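12 Feb 2018

A winter of marbled paper

I have been making marbled paper since September and I'm completely hooked. If you've never tried it, you float paint on a tray of thickened water, drag it about with a comb, lay a sheet on top and lift it off again with the pattern stuck to it. Every sheet is different! I've kept all of mine, even the muddy ones, and I'm now up to 167.

I learned on a two-day course in Danow (a long way to go for paper, I know, but the bakery next door to the studio was worth the fare by itself). Until then I'd only seen marbling inside the covers of old books. My favourite is a battered atlas I picked up in Estomgate, with blue and rust swirls so fine they look like feathers.

The part I got wrong for weeks was the water. I use carrageenan, a powder made from seaweed, and it needs a whole night to settle after you've blended it. I kept rushing it and getting a tray full of bubbles, and each bubble leaves a little pale ring on the sheet. Now I mix it after supper, skim it in the morning with a strip of newspaper and start straight away.

Alum matters too. Sponge it on the paper first, let it dry flat, and mark the back in pencil so you know which side is which. I forgot the pencil on one batch and half the colour slid off into the sink – very pretty, in a heartbreaking sort of way.

For paint I've settled on Garrido acrylics, let down with water until they drip off the brush like milk. The Gromex ones gave me a gorgeous green, but I could never get it to spread.

Once you start looking for pattern you see it all over the place. Stone is the obvious one, with veins wandering off wherever they like, and I've been trying to get a dark brown with white running through it. Then there are the spots! Pink on pink is next on my list, big rounded blobs with a deeper edge.

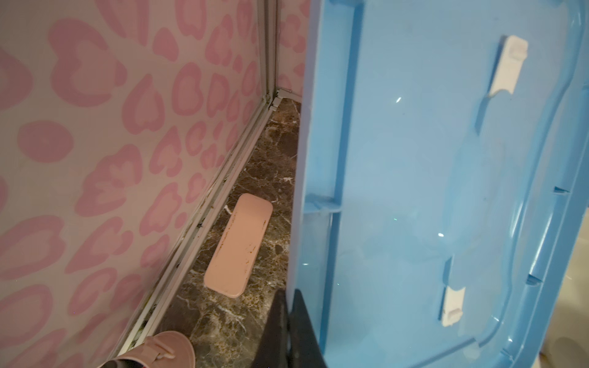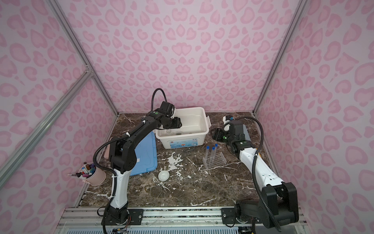
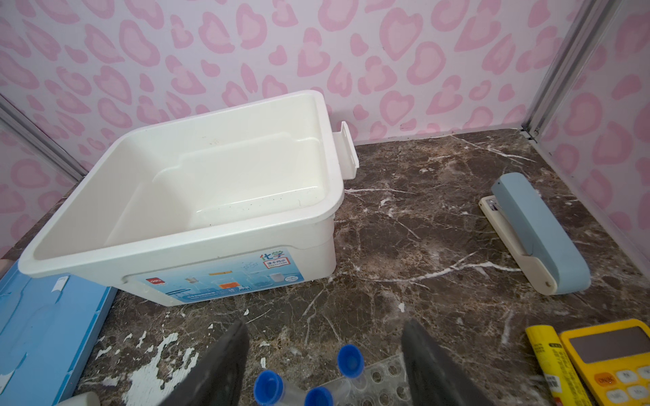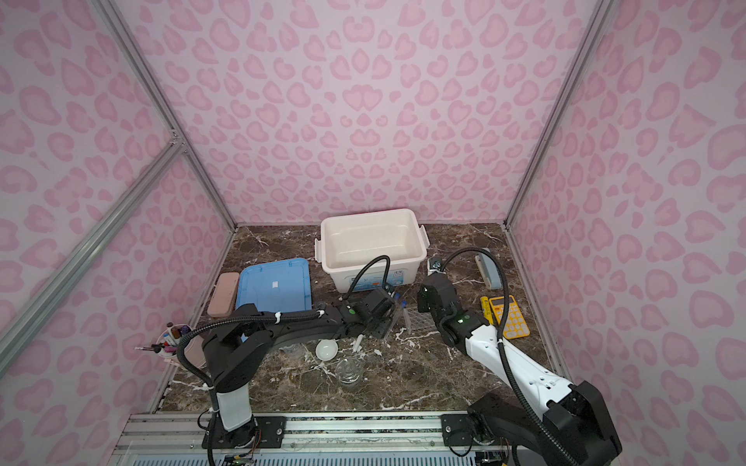
Next on the tray

I want to have a go at a proper spot pattern, dropping one colour inside another with two brushes, and then a peacock comb if I can get the pins evenly spaced. My first comb was cocktail sticks taped to a ruler and it wobbled like mad. I've also ordered heavier paper, as the thin stuff tears when I lift it by the corners. If you've got a good way of drying big sheets in a small flat, do leave a comment – the shower rail is full.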